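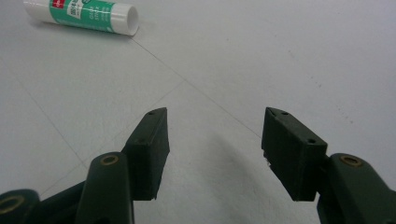
Vernura's winter coat line lands in Tronden with 24 new styles

Coat season just got a lot more fun. Vernura, the small outerwear label started by Graciela Painemal, opened the doors on its winter line this week, and all 24 styles are now hanging in the Tronden shop on the lower floor, right past the scarves. I went in planning to look at one jacket and came out an hour later having tried on most of the left-hand rail.

The big story is wool. Painemal has moved away from the quilted shapes she was known for and gone all in on heavy, brushed wool with wide collars and deep pockets (real pockets, the kind that fit a paperback). The long belted coat is the one everybody was reaching for, and it deserves it – the shoulders sit softly, the belt doesn't slide, and the lining is a bright marigold that flashes when you walk. It comes in charcoal, rust and a milky oat color. Rust is the winner for me, but the oat went fast on opening day and the medium was already on a waiting list by the afternoon.

"I wanted coats you could throw over a party dress or over pajamas," Painemal told shoppers at the launch. "My mother had one coat for everything, and it always looked right."

Prices start at $185 for the cropped jacket and go up to $460 for the long belted coat. That is a jump from last winter's quilted pieces, though the stitching inside is lovely and every coat comes with a spare set of buttons sewn into the side seam. Sizes run from XS to 3X in all the colors, and the cropped jacket also has a petite cut with shorter sleeves.

Buttons, by the way, are a treat this time. They were designed by Shu-fen Kwok, who made the enamel clasps on the summer bags, and they have a raised leaf pattern that you keep touching without meaning to. On the double-breasted coat they run in two rows down the front and really make the whole thing.
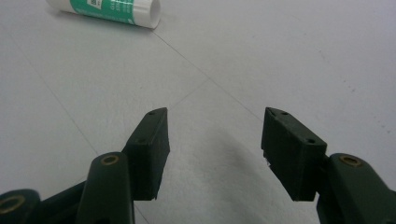 New season, January 2024

Scarves and knits are in the mix too. Mei-kuen Poon's chunky ribbed scarf is long enough to wrap twice and still tuck in, and there is a matching hat with a folded brim that somehow flattered every single person who put it on. The knits are a cotton and wool blend, so they aren't scratchy at the neck – a huge plus for anyone like me who gives up on turtlenecks by lunchtime. Look for the moss stitch cardigan near the fitting rooms. It's roomy, it has the same leaf buttons in a smaller size, and it layers under the wider coats without bunching at the elbow.

Vernura is also sharing the floor with Masanja, whose printed skirts have been a Tronden favorite since they first showed up in August. The heavier winter skirts look terrific with the cropped jacket, especially the pleated one in deep plum. Stylist Yuk-lan Tsao put the two together in the front window with thick tights and flat boots, and several shoppers asked for the outfit exactly as it stood.

Menswear fans get a smaller helping, with 2 coats so far: a straight car coat and a hooded duffle, both in navy and charcoal. Valdemar Thorlacius, the shop's manager, is hoping for more next year and wore the duffle all through the launch with the hood down and the toggles open. It looked great on him, and the sleeves are generous enough for a thick sweater underneath.

The full line is in the shop now, with the knits also going to the Jateck outlet next week. Sleeve and hem changes are free on any full-price coat if you bring it in with the receipt within a month. Fitting rooms were busy all through the first day, so mornings are the better bet.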